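Can a robot tidy the kitchen drawer yet? Come and help us find out

Call for participants and two paid posts — Ceser, Fenbridge

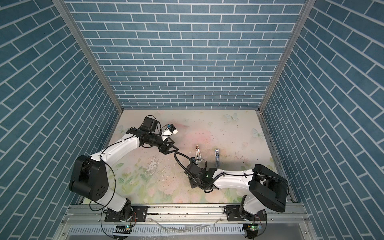 We are looking for people who do chores. That covers nearly everyone, we know, but we mean it quite seriously. Ceser is a small research workshop in Fenbridge, and for the past two years we have been asking one question in as many ways as we can think of: which everyday jobs, at home and on the shop floor, can a pair of robot arms do today, and which ones are still well out of reach?

The short answer so far is that machines are very good at things people find dull and repetitive, as long as nothing moves and nothing changes. Ask for the same part, in the same place, at the same angle, and an arm will keep going long after you or I have wandered off for a cup of tea. Turn the part over, or put a hook next to it that catches the light, and the whole business becomes much harder. Small metal bits and pieces are a favourite of ours for exactly that reason. Coat hooks, brackets, hinges, curtain fittings, the odds and ends that live in a jar in the shed — a child of six can sort them while chatting about something else. Our arms can manage some of them on a good day.

We think that gap is fascinating, and we would love your help in measuring it properly.

What the study is about

The project is called Srour and it began in July. It looks at small handling jobs that need two hands: passing an object from one hand to the other, holding one thing steady while you do something to it, picking up an awkward shape and putting it down the right way round. People do these without thinking. Robots have to be shown, and showing them well is a skill in itself. Some people turn out to be marvellous at it and others (including one or two of us) really are not, and we would like to know why.

We have a list of 55 chores. Roughly half are from the home and half come from shops, stockrooms and small workshops. They include folding a tea towel, pairing socks, sorting screws and hooks into trays, putting lids on jars, hanging items on a display rail, and standing a bracket upright so that the next person can pick it up quickly. Each chore will be done by people with their bare hands first, then by people guiding the arms, and last of all by the arms working alone. We compare the three.

Last year's pilot gave us 1,253 recorded attempts, and going through them was some of the best fun we have had in this job. You see how many different ways there are to pick up a hook! Some people pinch it by the tip, some slide it to the edge of the surface first, and some use the other hand as a kind of wall. We had planned for one way of doing it. The pilot was too small to tell us much about why one way works better than another, and most of those who took part were engineers, so this time we want a much wider mix.

Who we would like to hear from

We need 200 participants. You do not need to know anything about robots, computers or engineering, and if you have never touched a machine like this before, so much the better. We would especially like to hear from:

People who work or have worked in shops, warehouses, laundries, kitchens, packing rooms or repair workshops.
People who run a household, large or small.
People who sew, knit, mend clocks, tie flies, ice cakes or do anything else fiddly with their hands.
People over 65, who were badly under-represented in the pilot.
People with arthritis, limited grip or the use of one hand. If machines are ever going to be useful with chores, you should have a say in which ones come first.

You must be 18 or over. Left-handers are very welcome. We can provide a seat at any of the stations, and the building has step-free access and a lift.

What you will do

A session lasts two hours with a break in the middle. You will spend the first part doing a handful of chores by hand at a table, at your own speed. After the break you will guide the two arms through the same chores using a pair of hand controls. We give you plenty of practice time before anything is recorded, and a member of staff stays with you throughout. The arms work inside their own enclosure, and you sit outside it.

It feels odd for the first ten minutes. You will drop things. Everybody drops things, and the drops are useful to us, so please don't be put off by them. Most of the pilot group said they were sorry when the session ended, and a fair few asked to come back.

We record the movement of your hands and of the arms. We do not record your face or your voice. Recordings are stored under a number, and you may ask us to delete yours at any time before the results are published. You will receive a payment for each session, plus local travel costs, and tea and biscuits of a decent standard.

Two paid posts: session assistants

We are also hiring two part-time session assistants to work on Srour. Each post is for 600 hours in total, spread across the length of the study, and we are happy to talk about school hours, evenings or a pattern that fits around other work.

As a session assistant you will welcome participants, explain the controls, set out the objects for each chore, reset them between attempts and keep a careful note of what happened. There is a lot of setting out and putting back. If you are the sort of person who notices that a hook is facing the wrong way and feels better once it has been turned round, you will probably enjoy it. You will also learn to look after the arms day to day: checking the grippers and cables, wiping down the work surface, swapping worn floor panels and telling our technicians when something sounds wrong.

You will need patience, clear handwriting or quick typing, and a friendly way with people who may be nervous. Experience in a shop, a care home, a classroom or a workshop would all be good preparation. A degree is not required. We will train you on everything else, and we mean on paid time.

There is room to grow in the job, too. One of our present technicians started as a session assistant on an earlier project, Jisau, which looked at stacking shelves — tins went rather well, bags of crisps did not.

What we can and can't promise

We are not selling a robot, and there is nothing at Ceser that could be sent to your house to do the washing-up. We do not know how many of the 55 chores the arms will manage by themselves. Our own guesses are pinned up in the kitchen and they disagree wildly. Some of us expect the sorting jobs to be nearly solved by the end of the study. Others think that one tangled lump of coat hangers will defeat the lot. All the results will be published in plain language, including the failures, and every participant will be sent a copy.

We are also happy to answer awkward questions. People from shops and warehouses often want to know what this sort of work means for their jobs, and they are right to ask. We set aside time at the end of each session for that conversation, and what people tell us goes into the report alongside the measurements.

How to apply

To take part in the study, ask for the participant form at the Ceser front desk in Fenbridge, or write to us there and we will post one to you. Let us know of any access needs and which times of day suit you best.

To apply for one of the two posts, send a CV of no more than two pages and a short letter. In the letter, please tell us about a chore you do well and how you would teach it to someone who had never seen it done. We read that part first.

Applications for the posts close on August 6, 2019. Participant places stay open until they are filled.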